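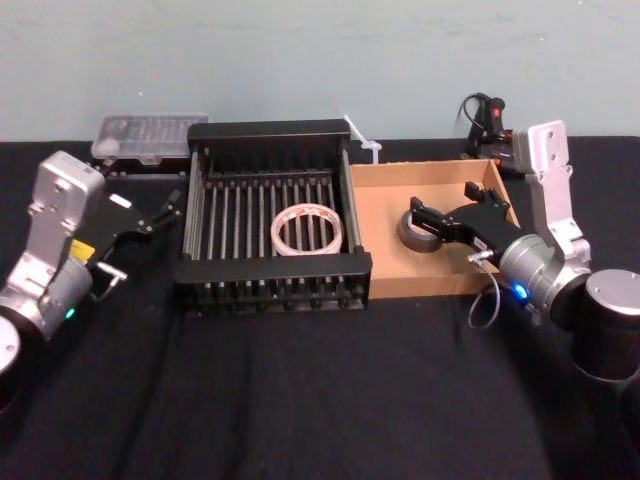
Figure 3. Pale blue-grey wall behind a table covered in black cloth. At this distance the wall looks plain and slightly mottled.

14 October 2026
By the Pelupessy Interior Surfaces Group

4. Marking of painted walls in shared rooms

4.1 Scope of the survey

The wear of painted interior walls is usually reported as a single grade given to a whole room. Such a grade is quick to assign and is enough for planning a repaint, but it hides the difference between a wall that has dulled evenly and one that is sound apart from a band of damage behind the furniture. In this section we treat the individual mark as the unit of record. A mark is any local change in the look of the paint that a trained recorder can see in ordinary room light and can enclose with a drawn outline. General yellowing, roller texture and patches left by earlier filling were noted on a separate sheet and are not included in the totals.

The survey covered 20 rooms in the Lumthorpe building. They included teaching rooms, workrooms, two stair lobbies and a long corridor that serves as a waiting area. All had been painted with a water-based emulsion within the same maintenance period, though the batch records show two suppliers and at least three tints. We did not attempt to separate the suppliers. Where a wall had been touched up, the touched-up area was treated as part of the wall, with its edge drawn on the plan.

Recorders worked in pairs. The first called each mark by class and height band while the second entered it on the wall plan. The pair then changed places and went over the same wall in the opposite direction. Marks found only on the second pass were entered in a different colour so that the rate of missed marks could be estimated later. The two passes agreed well for dark marks and poorly for pale ones, a point taken up in 4.4.

4.2 Classes of mark

Five classes were used: scuff, smudge, streak, residue and chip. A scuff is a dark or shiny mark left by rubbing contact with a harder object. A smudge has a soft edge and no clear direction. A streak is longer than it is wide, with a direction that can be drawn as a single line. Residue is material sitting on the paint, most often adhesive. A chip is a loss of paint through to the layer beneath.

The classes are not fully separate. A rubbed patch of adhesive picks up dirt and may be entered as residue by one recorder and as a smudge by the next. The rule adopted was to enter the mark under the class that would govern its treatment. If a plain dry cloth was expected to change it, the mark was a smudge; if a solvent would be needed, it was residue. This moves the judgement from appearance to expected behaviour, and we accept that a different team might draw the line elsewhere.

Very small pale spots caused more trouble. They may be chips, splashes of filler, drops of a lighter paint or lint caught in the film, and from a normal standing position these cannot be told apart. They were entered as "fleck, cause not assigned" and held outside the five classes.

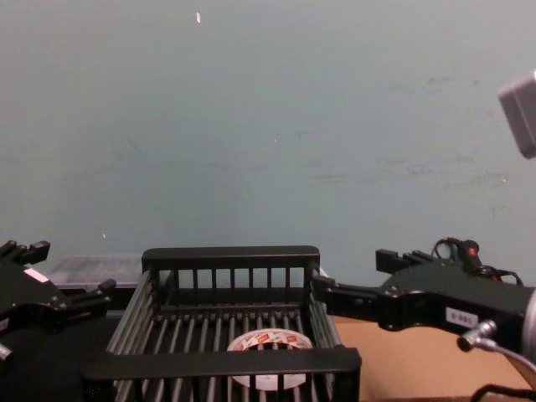
Figure 4. Painted wall with faint scuffs, light smudges and a few streaks, mainly across the middle and right. A small white fleck is visible near the top centre.

4.3 Results

In all, 3,622 marks were entered. Of these, 2,269 lay in the band between seat height and shoulder height, which we call the middle band. The concentration was expected, but its shape was not quite what the earlier pilot had suggested. The pilot placed the peak at the height of chair backs. In the full survey the chair-back peak is present only in the teaching rooms. In the workrooms the marks are spread over a deeper band that begins a little above the table top and fades gradually towards shoulder height.

The corridor has a different pattern again. Its marks form two narrow lines, one at the height of a trolley rail and one at the height of a carried bag. Both lines break at the doorways and are densest just after the bend, where traffic moves to the inner side. The stair lobbies showed the highest share of chips, nearly all on outside corners. Corner guards had been fitted in one lobby and the chips there were confined to the short length of wall above the guard.

Streaks were mostly level or close to level. This holds in every room type and is consistent with furniture being moved along the wall instead of away from it. Streaks running downwards were rare outside the corridor and tended to fall below notice boards or shelves. We have not tried to assign a cause to individual streaks.

A dry-cloth trial was carried out on a subset of marks chosen by position on the plan, with no regard to class. Each was given the same number of strokes with a Noltska cloth, folded once, under light hand pressure. The cloth changed 1,021 of them enough for the recorder to move the mark down by one grade or remove it from the plan. Smudges responded best. Scuffs were divided: those with a dull surface often lightened, while shiny ones did not, and a few became more obvious as the surrounding paint was cleaned. That last effect is well known to cleaning staff and deserves more attention in test methods than it has had.

The Pistar rub scale, which grades the resistance of a paint film from a fixed number of wet strokes, did not predict the outcome of the dry-cloth trial. We do not read this as a fault in the scale. It was written for fresh panels on a flat bed, and a wall several years old carries a film of handling dirt that takes part in the rubbing.

4.4 Visibility of marks on pale and mid-tone paint

Agreement between the two passes depended strongly on the contrast between mark and wall. On the white walls, dark scuffs were almost never missed and pale flecks were missed often. On the mid-tone walls the position was more even, with both dark and light marks found at a moderate rate. Pale blue-grey gave recorders the most difficulty in the afternoon, when daylight from one side lifted the texture of the roller finish and made faint smudges hard to separate from mottling.

Viewing distance matters at least as much. A wall judged plain from across a room may carry a good many entries when read from arm's length. The survey used a fixed distance for this reason, marked on the floor with chalk, but the distance could not be kept where tables stood against the wall. In those places the recorder leaned over the table, which changes both the distance and the angle, and the affected lengths of wall are shown hatched on the plans. Results from hatched lengths are included in the totals but not in the agreement figures.

The background in front of the wall also has an effect. Where a black cloth or a dark table top meets a pale wall, recorders tended to report the lowest part of the wall as cleaner than it was. We suspect that the strong edge makes the paint just above it seem brighter. A piece of grey card held along the join removed most of the difference in a short check, though the check was small and was made by recorders who knew its purpose.

4.5 Note added after the second visit
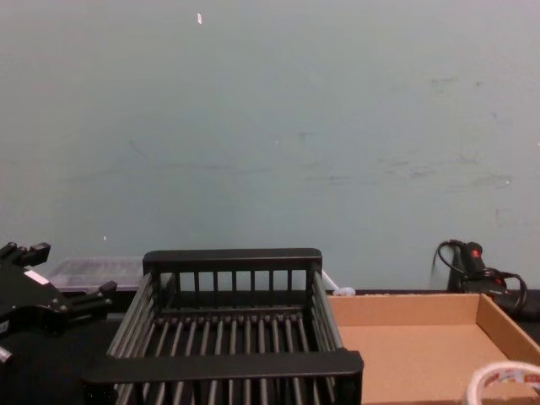

Lumthorpe, October

The second visit was made to settle the entries left open in the first plans, most of them on the right-hand parts of walls where marks overlap. Overlapping marks are the main source of error in any count of this kind. A group of faint dark scuffs with level streaks running through it can be entered as one patch or as a dozen marks, and blotches that look like old tape residue add to the doubt because the edge of the tape, if it was tape, is seldom complete.

Three changes were made to the recording rules as a result. Groups in which outlines touch are now entered once as a cluster, with the area of the cluster measured from the plan. Streaks are entered separately only if they run clear of the cluster at one end or more. Suspected residue is tested with a fingertip, and the word "suspected" stays in the entry unless tack or a raised edge can be felt.

The rules were applied to the open entries only. Going back over the whole plan would alter the totals in 4.3, and we have kept those as first recorded so that they can be compared with the pilot. A trial recount of one workroom under the new rules gave fewer entries in the middle band and left the others almost unchanged. Flecks were not affected and remain unassigned. Samples for the microscope will be taken at the next repaint, when the loss of a small disc of paint will no longer matter to the users of the rooms.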